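Countertop, Tables and Shelves: Kitchen Corners Gallery

Posted 25/08/2019 by Irja Lappalainen

A few notes on small kitchen setups, put together with Helju Vaher over the summer. We wanted to collect ordinary arrangements: what people keep out, what they put away, and what ends up on top of something else. Most of the kitchens we looked at in June were under 115 square feet, and most had one table or counter doing the work of three.

The table setup is the one we get asked about most, so it comes first. It is a plain brown tabletop with a toaster oven at one end and a dish rack for plates. The mug tree goes in the center. A mug tree takes up very little space because the mugs hang off a post over a small square base, and the ones you use every day are always in reach. Two mugs is enough for most mornings. Any more and they start to knock against each other when you take one down. 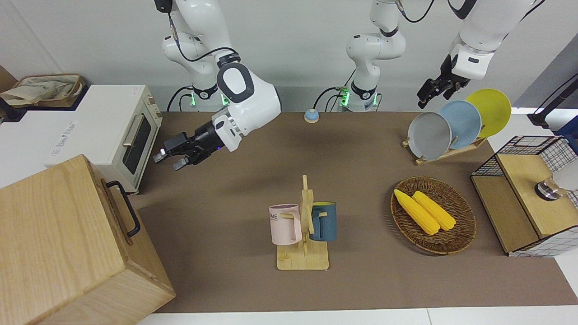 Baskets are the other thing we recommend for a table like this. A shallow oval one holds whatever is going to be cooked that day, such as a couple of corn cobs, and it can be moved in one go when you need the surface. Helju prefers wicker to wire because small things don't fall through. I have used both and would say wicker is harder to clean - crumbs get into the weave and you have to shake it out over the sink.

The top of a toaster oven is useful for storage only while the oven is off. A tray with a folded canvas bag in it is fine there between meals, but take it down before you turn the oven on. Check the manual for how much space to leave at the sides as well.

A wooden box with a handle is good for the things that don't have a place. Ours at home has dish towels, a roll of parchment paper and the spare oven mitts. If the box is too heavy to lift with one hand, it has too much in it.

Mug trees

The wooden kind with short pegs works best with medium mugs. Wide handles hang well. Very small handles tend to slip off, and large soup mugs can tip the whole thing if they are all on one side. Put the heavier mug on first and balance it with the next one. We tried a taller tree from Pultico and it was steady enough, but it would not fit under the shelf.

Dish racks

For a table, get a rack that holds plates upright and has a tray underneath. We wipe the tray every evening. Mrs. Dambrauskienė, who let us measure her kitchen, keeps a folded towel under hers and changes it every other day.

Next set

We plan to do pantry shelves next, starting with two kitchens in Husau. If you have a shelf you would like to see included, send Helju the width and depth along with a short note on what you keep there.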